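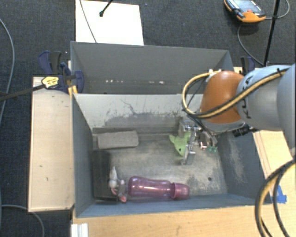 **Figure 1.** Two of the open-topped bins. The floor and walls of the front bin show the wear discussed in Section 4.2.

### 4.2 Surface wear and small items

The bins were used for mixed sorting, with toys, blocks and small plastic parts returned to them after each round. We rated wear separately for the floor and the four inside walls, using the scale given in Section 3. Liners were not fitted at any stage.

Floors wore faster than walls. In the Pestano bins, scuffing covered up to 60 percent of the floor by the end of the trial, and the rubbed areas had gone lighter than the surface around them. Wall wear was less even. On the front bin in Figure 1, the back wall has dark scratches and a wide rubbed patch low down, and the right wall has a vertical patch of pale marks. The left wall is comparatively plain. We saw the same uneven pattern in the Grullport bins, although the scratches there were shorter.

Wear mattered most for small and dull-colored items. Sorters were asked to empty each bin by eye and then call it clear. Of the 82 bins called clear in the second phase, 28 still held at least one item. Most of the missed items were gray or tan, and most lay within a hand's width of a back corner. A gray block with a rough, felt-like surface, such as the one near the back-left corner in Figure 1, is easy to pass over against a scuffed floor. Light green toys were missed only 2 times.

Suqin Liao rated all of the bins a second time without seeing the first scores. The two sets agreed closely for floors and less well for side walls, where glare made pale marks hard to judge. We kept the lower score wherever they differed.

Washing did not change the ratings. It removed loose dust from the corners but left the scratches and rubbed patches as they were.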